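Workshop tips: showing the arm a job by hand

Updated 2021-07-03

These notes come from our shared workshop in Voltisley, where we teach small jobs to a bench arm. Most of them I learned from Ebenezer Kpodo, and a few from my own mistakes. Please try them with your own machine and keep what suits you.

Before you begin
Clear the bench. Cups, screws and bits of tape all find their way under the arm sooner or later. Wipe the table with a dry cloth and check that the base does not rock. Put the stop button on the side of your free hand and press it once, to be sure that it works.

Guiding by hand
Hold the arm behind the wrist, never by the fingers of the gripper. Move slowly and keep the same speed from start to end. If you stop to think, the arm will learn your stop also. I practise the movement five times with the recording off, and only then I switch it on.

Keep your sleeves rolled up. Cremilda Furtado once recorded 54 good runs and one with a button caught in the elbow, and it was that one run which cost us the afternoon.

Guiding with the remote
The remote is kinder to the back, but you lose the feeling of touch. Set the speed to the lowest step for the first day. Use one stick at a time until your thumbs know the directions. Sit so that your left is also the left of the arm - if you sit opposite, everything is reversed and you will push things off the table. 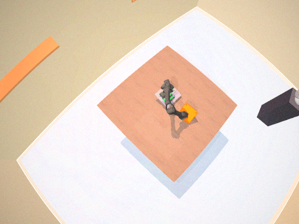 Practising on the computer first is a good habit for new people, and it saves the gripper from many knocks. Do your first ten runs in the simulator, with a simple job such as going from one place to another and back. Choose strong colours for the places that matter. An orange plate on a brown wooden table is easy to find, even with the arm reaching over one side of it. Look at the shadow of the arm too, because on a flat screen it helps you to judge the height. Leave wide bare parts of the table around the work, so that a clumsy turn does no harm.

Keeping good runs
Delete a bad run at once, while you still remember why it was bad. Write one line in the notebook for each run you keep. Oluwatosin Akpan writes hers in pencil and I have copied her, as the names of the files change often.

Stop after 55 minutes. Tired hands make crooked paths, and the arm will copy them very faithfully.

When you finish
Bring the arm to its rest position before you cut the power, and support it with one hand while it goes soft. Cover it with an old pillowcase against the dust. Wash the pillowcase in July and again before the winter.

Ikechukwu Ogunleye keeps the spare remote in the drawer under the vice. Please put it back with the batteries out.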